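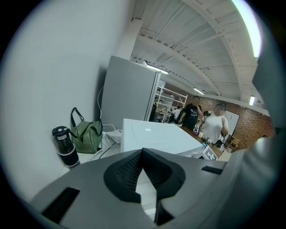
Reading time: 3 minutes

Keeping a shared workshop in order: an interview with Siiri Vanags

When the Hirna building reopened its ground-floor workshop in October, responsibility for the room passed to Siiri Vanags, who had previously managed stores at the Cilholm site. The Workplace Services bulletin met her there to discuss storage, cables and the difficulty of sharing one room between people with very different habits.

The workshop is used by staff from two departments. It contains desks, white metal shelving and a tall silver-grey cabinet, with shelf space along the wall where people tend to put down whatever they have brought in with them. Ms Vanags regards that last part as the most instructive.

"You learn a good deal about a room from where people leave their bags," she said. "There is a green and black striped bag on the white shelf, and a black water bottle next to it. Those are personal belongings on a work surface. I do not object to them, but I do have to plan for them."

Her first proposal on taking over was to keep all personal items in the corridor lockers. She withdrew it after two weeks. The lockers are at the far end of the building, and staff who were in and out of the workshop all morning did not use them. The present arrangement allows one bag and one bottle per person on the wall shelf, on the understanding that the shelf is cleared at the end of the day.

Saulius Juška, who works at one of the desks and represents users of the room at the monthly facilities meeting, said that the change had been well received. "The first rule was tidy on paper. The second one suits the way we work. I want my water where I can reach it, and I should think most people would say the same."

Cables have proved harder to settle. A bundle of white cables runs up the wall beside the shelf and loops back down, and there is a power strip close to where the bags are kept. Ms Vanags would like to see the whole run enclosed in trunking. A quotation was obtained from Eglītis, the building's electrical contractor, for £579, and a second for £294, which covers the vertical section only.

"I have asked for the larger sum," she said. "If we cover the part on the wall and leave the rest trailing by the shelf, we will be having this conversation again next year. In the meantime I have asked people to keep bags clear of the power strip - a small thing, but it is in the room guidance and I do remind them."

Mr Juška was less certain that the full amount was justified. He pointed out that equipment in the workshop is moved fairly often and that fixed trunking could make this slower. "I would sooner have the sockets in better places to begin with. Once those are right, by all means cover everything up."

The shelving has caused less disagreement. Each shelf is now assigned to a named project, with Putora holding the upper shelves until its work at the site is finished. Anything left without a label is moved to the lowest shelf and kept there for 3 weeks, after which Ms Vanags writes to all users before disposing of it. So far, she said, almost everything has been claimed.

Asked what she would change if the budget were no obstacle, she mentioned a row of hooks. "Hooks by the door, at a sensible height, for bags and coats. It is the cheapest item on my list and it has been on there the longest." The request is due to go to the next facilities meeting, together with both quotations for the trunking.

Workplace Services Bulletin | Contact the editorial office | © Workplace Services, all rights reserved | Back to top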